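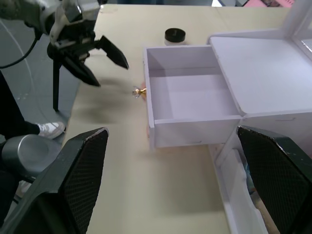

Anhang 1: Handgelenkkamera, Schublade offen, zweiter Greifer links oben vor dem Knopf

Corberg Support > Manipulation > Nulletti > Ticket 539

Betreff: Griffpose am Schubladenknopf springt, Planer meldet trotzdem »stabil«
Komponente: Nulletti (Wahrnehmung und Griffplanung), Jerkine (Armregler)
Gemeldet von: Tomás Coughlan
Bearbeitung: Kathleen Coughlan
Status: in Arbeit

Tomás Coughlan, 09:40
Aufbau ist der Tisch mit dem weißen Miniaturschränkchen. Der Knopf hat vorne einen klaren, facettierten Kopf und dahinter einen goldfarbenen Sockel. Nulletti liefert eine Griffpose, die von Bild zu Bild zwischen Kopf und Sockel wechselt. Die Konfidenz bleibt dabei hoch, was ich ihr nicht abnehme. Im Protokoll steht »Pose stabil«, und zwei Zeilen darunter liegt der Zielpunkt 15 mm weiter hinten. Stabil ist für mich etwas anderes.

Bitte nicht wieder mit »Kalibrierung prüfen« antworten. Hand-Auge-Kalibrierung ist heute früh gelaufen, Restfehler unauffällig. Der schwarze Deckel des Döschens hinter der Schublade wird sauber und wiederholbar erkannt, die Schubladenkante auch. Es betrifft nur den Knopf.

Kathleen Coughlan, 10:25
Gesehen. Welche Version von Nulletti, und läuft die Tiefenfilterung mit? In den Versionshinweisen steht, durchsichtige Objekte würden jetzt »robust behandelt«. Ich habe im Code nachgeschaut, was damit gemeint ist: Pixel ohne gültige Tiefe werden aus der Nachbarschaft aufgefüllt. Bei einem klaren Kopf vor einer weißen Frontplatte ist die Nachbarschaft eben die Frontplatte oder der Sockel, je nachdem, wo die Glanzlichter sitzen. Das würde zu deinem Sprung passen. Bewiesen ist damit noch nichts.

Tomás Coughlan, 10:50
Version ist der Stand vom Mai, Filterung an. Ohne Filterung findet der Planer gar keinen Griff und gibt nach dem Timeout auf. Von 215 Posen im Protokoll liegen 151 auf dem Sockel. Der Rest verteilt sich auf den Kopf und auf Stellen der Frontplatte, an denen überhaupt nichts zu greifen ist.

Der Hersteller des Planers hat auf meine erste Anfrage geschrieben, man solle das Licht diffuser machen. Mag helfen. Eine Erkennung, die nur bei passendem Licht funktioniert, würde ich aber nicht als robust verkaufen.

Kathleen Coughlan, 11:35
Zweite Baustelle, vermutlich unabhängig: Jerkine quittiert »Griff geschlossen«, sobald die Fingerweite unter den Schwellwert fällt. Ob zwischen den Spitzen etwas liegt und was, fragt der Regler nicht ab. Im Zustandsautomaten heißt das dann »Objekt gegriffen«. Diese Übersetzung gehört raus, egal wie das mit der Pose ausgeht.

Schick mir bitte ein Bild mit geschlossenen Fingern am Knopf, damit ich sehe, woran sie anliegen.
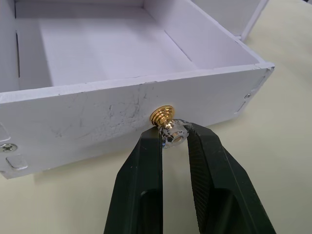
Seite 2 von 3

Tomás Coughlan, 13:10
Anbei. Die Spitzen fassen den klaren Kopf, der runde Messingteil sitzt darüber. Für den Kontakt taugt das Bild, über die Haltekraft sagt es natürlich nichts. Die matten Kratzer auf der Frontplatte beim Knopf habe ich auch in Verdacht. Die Kantenerkennung hängt dort gern Merkmale an, und wenn davon welche in die Posenschätzung wandern, wundert mich der Versatz nicht mehr.

Kathleen Coughlan, 13:45
Danke. Die Kratzer halte ich für eine Nebensache, aber ich maskiere sie für einen Testlauf, dann müssen wir nicht darüber streiten. Vorschlag für den Branch am Prüfstand Bergmann:

1. Aufgefüllte Tiefenpixel kennzeichnen und bei der Konfidenz nicht mitzählen.
2. Knopfachse aus der Ebene der Frontplatte ableiten, Zielpunkt mit festem Abstand davor. Unschön, dafür nachvollziehbar.
3. »Pose stabil« erst melden, wenn der Zielpunkt über mehrere Bilder tatsächlich stehen bleibt.
4. In Jerkine den Motorstrom beim Schließen auswerten, »geschlossen« und »gegriffen« getrennt führen.

Tomás Coughlan, 14:20
Einverstanden mit 1, 3 und 4. Bei 2 habe ich Bauchschmerzen: Der feste Abstand stimmt für genau diesen Knopf, und in einem halben Jahr sucht jemand den Fehler an einem anderen. Wenn, dann als Parameter mit Warnung im Log.

Kathleen Coughlan, 14:30
Parameter mit Warnung, gut. Ticket bleibt offen, bis die Auswertung mit denselben Aufnahmen wiederholt ist. Den Konfidenzwert lasse ich bis dahin in der Oberfläche ausblenden.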